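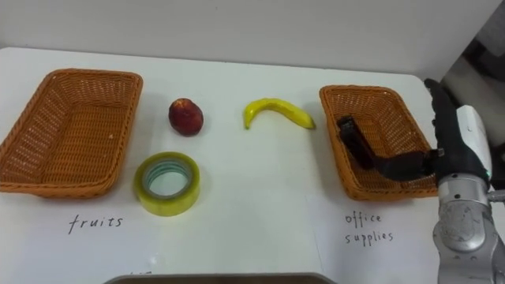
Home Features Workshop Archive Subscribe

The sorting cell at Jalali has one arm, one multi-fingered hand and two wicker baskets, and most of the upkeep goes into the hand. Oanh Quách, who has run the cell since it moved to the Stutstead building in December, keeps a paper log on a clipboard and copies it to the server at the end of each shift.

Setup starts with the table. The top is wiped, the baskets go to the left and right, and the labels are written by hand in marker: "fruits" on one side, "office supplies" on the other. The software reads the labels at the start of a run. Quách tried printed cards for a month and went back to the marker. The cards curled at the corners, and a new category meant a walk to the printer.

The objects change daily. A banana is a routine pick as long as the fingers close near the middle of the curve. Round fruit needs a wider approach and less force. A roll of packing tape lying flat is harder than either, with little height to grip, and the hand has to pinch the rim or put a finger into the core. Long items such as a stapler are carried down into the basket before release. An early version of the program let go at the rim, and the weave of the first pair of baskets suffered for it.

Calibration takes 13 minutes when nothing is wrong. The arm moves to a set of fixed poses, the joint readings are compared with the stored values, and any joint outside tolerance is flagged. The wrist is flagged most often. Its mounting screws are checked with a torque driver every 330 cycles, a figure Quách arrived at after two of them worked slack during an overnight run.

The fingers are on a longer schedule. At 720 cycles the hand comes off the wrist and each finger is moved through its range by hand. A stiff joint is cleaned and tested again. If it is still stiff, the finger is replaced and goes back to Watberg, the repair shop that services the hands. Turnaround is two weeks, so the cell keeps one complete spare hand in a drawer, already calibrated.

The tendons are changed at 3000 cycles, worn or not. Pumham, the integrator that built the cell, had advised waiting for a fault. Quách's log shows why the advice was dropped. A stretched tendon does not stop the hand. It closes a few millimeters short, the grip is light, and the item slips during the carry. The software records a missed pick and tries again, and the fault can sit in the data for nearly a week.

After any hand change, the first run is done at quarter speed with soft items only. Fruit from that run is not put out in the kitchen.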